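Keep the Big Bowl

Every few months a magazine or a home site prints a list of things to clear out of the kitchen, and the big serving bowl is nearly always on it. The reasoning goes that it takes up a whole shelf, comes out a few times a year, and could be borrowed when needed. I think this is bad advice, and I think it says something about how we have come to treat storage in general.

I moved into an apartment in Harkmont four years ago with a kitchen that has five cupboards, one of them mostly pipe. I followed the lists. I gave away the stockpot, the roasting pan, two platters and a wide bowl that had been in the family since before I was born. The shelf where the bowl had been was bare for perhaps a week. Then it filled with jars, a box of filters for a coffee maker I no longer own, and takeout containers with lids that fit other takeout containers.

The lists leave that part out. They count the space a large thing uses and never ask what will go there next. A shelf is going to hold something. If it holds a bowl, you have a bowl.

There is also the question of how often a thing has to be used before it earns its place. The usual rule is once a year, and some writers say once every six months. A rule like that works for coats and for paperwork. It works poorly for anything tied to other people coming over. If you get rid of the dishes that feed ten, you will not feed ten. You won't decide against it on any given day. It just stops coming up, and after a while you are someone who meets friends at restaurants and splits the bill.

I noticed this in my own case. In Elport, where I lived before, I had people over most months, and the food was not good. It was pasta, or a salad with too much in it, carried to the table in one dish. In Harkmont I had the same number of friends within a bus ride and had them over twice in the first year. I blamed work. Work had not changed. What I had was four dinner plates and nothing wide enough to toss a salad in.

The answer I usually get is that you can borrow. I have tried it. Borrowing a bowl means asking someone, picking it up, washing it, and taking it back, and that adds two trips to a dinner that was already some trouble. People will do that for a wedding shower. They will not do it for a plain supper in May. Enwood has a lending shelf at the branch library with kitchen things on it, and I think it is a fine idea for a cake pan shaped like a number. For something you might want at five in the afternoon, with people coming at seven, it is no help. The branch closes at six.

Rental is worse. A party supply place near me charges by the dozen, with a minimum order, and the price for one evening came to more than a decent secondhand bowl. When I gave up and bought one, I paid less than I would for lunch.
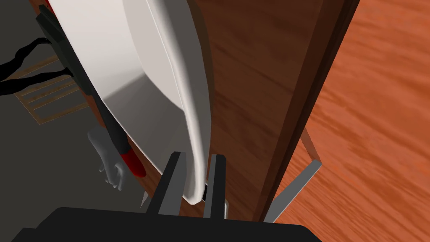
A wide, smooth rim is easy to wipe clean and hard to store. I would still make room for it.

I will grant the other side some points. Not everyone wants company, and a person who doesn't should feel free to own one plate. Some kitchens really are too small, and a bowl that has to live on top of the refrigerator will get greasy and be a nuisance. Gadgets are a different matter too. I have no defense of the electric egg cooker. It does one job that a pan already does, and it has a cord.

But a big bowl does many jobs. Mine has held bread dough, wet lettuce, apples, popcorn and, during a leak, water. Between those times it sits on its shelf with the smaller bowls inside it, so the space it takes is less than it looks – you lose the width and get most of the middle back.

If you are clearing out a kitchen this year, start with the lids. Go on to the jars and the spare chargers that somehow ended up in with the spoons. Leave the large dishes for last, and before you put one in the donation box, try inviting some people over and using it.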